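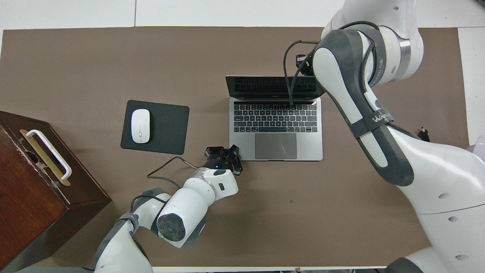
Both arms over the mat, laptop open, mouse on its pad.

Saturday went to cable routing on the Kandley cell. The gripper cables were hanging free and could drag over whatever sat under the wrist. I re-tied them at 2 points per arm, jogged each wrist joint to its limit and checked for tension. Marisol Meléndez wants the ties moved closer to the collar. I may try that in June.

The test layout stays the same: lamp with its cord on the left, laptop in the middle, mouse and wooden box on the right. For reach checks the lid is shut.

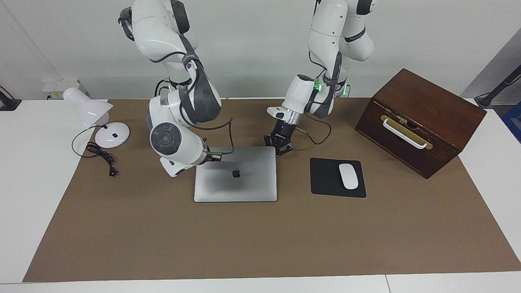 Still to do

Retorque the 6 base bolts. Log fault 1118, left gripper, after 20 open-close cycles.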